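**Condition inspection – Strazds House, main building and rear wing**
Prepared for the Drindov Preservation Trust
Spring round, March. Weather dry, light wind. Access from 9:15 a.m.

Ratings: G = good, F = fair, P = poor, N = not inspected. Items marked with an asterisk need action before the house reopens to visitors.

## Exterior

- [x] Roof covering, main slope – F. Slipped slates near the east chimney, as recorded last fall. No change.
- [x] Roof covering, rear wing – P*. Temporary sheeting has pulled free along the ridge. Refasten and check again after the next heavy rain.
- [x] Gutters and downspouts – F. Leaves cleared on the north side only. The downspout at the kitchen corner discharges against the foundation and should be extended.
- [x] Chimneys – G (west), P* (east). Mortar is missing from the upper courses of the east stack. Repoint in lime mortar; the hard cement used in the earlier repair must not be repeated.
- [x] Porch – F. Two floorboards are soft at the outer edge. The rail is firm.
- [ ] Cellar bulkhead – N. Padlock seized.

Comment: The porch posts were reported as replacements in the previous round. The inspector found hand-planed surfaces on the inner faces and considers that at least the pair by the front door are original. They should be treated as such until the paint study is complete.

## Interior, ground floor

- [x] Front hall plaster – F. The crack above the stair door is stable. Tell-tale reading unchanged.
- [x] Parlor ceiling – P*. Loose plaster over the bay. Keep the room closed and the rope in place.
- [x] Window sashes – F. 20 examined, most painted shut. The required exit window in the dining room opens freely.
- [x] Stair handrail – G.
- [x] Wood floors – G, with wear at the hall threshold. The runner should be turned at the start of each season.

Relative humidity in the parlor stood at 70 percent at 10:40 a.m. This is above the limit set in the care plan. The dehumidifier was switched on but its tank was full, and the log sheet had not been filled in. 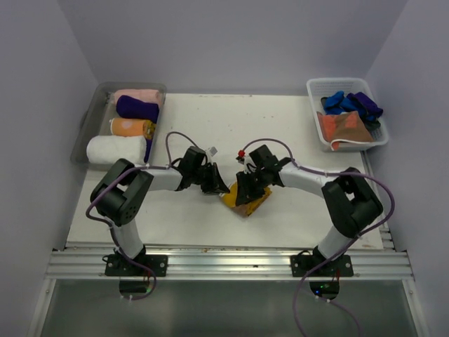

The drain hose supplied by Brimitz should be fitted so that the unit can run without being emptied by hand. Until then, the tank is to be checked at opening and at closing, and each check entered in the log.

## Interior, upper floor

- [x] Bedroom floors – F. Visitor limit remains in force.
- [x] Wallpaper, north bedroom – F. Lifting at the seams behind the door. Do not press down or tape.
- [x] Attic hatch – G.
- [ ] Attic, far end – N. No safe boarding past the chimney.

## Fire and life safety

- [x] Extinguishers – G. Tags current.
- [x] Smoke detectors – F*. The unit on the back landing did not sound on test. Replace.
- [x] Exit signs – G.
- [x] Wiring – F. The Trirko panel in the pantry is clearly labeled, except circuit 2.

Comment: An extension cord was in use across the back passage for the second round in a row. It is to be removed and a fixed outlet requested.

## Grounds

- [x] Front walk – F. Some 145 feet of brick, uneven near the gate.
- [x] Boundary wall – G.
- [x] Large maple – F. Dead limb over the drive – refer to the tree contractor.

Items rated N carry over to the next round. A copy of this sheet is to be kept in the house binder and a second copy sent to the Trust office.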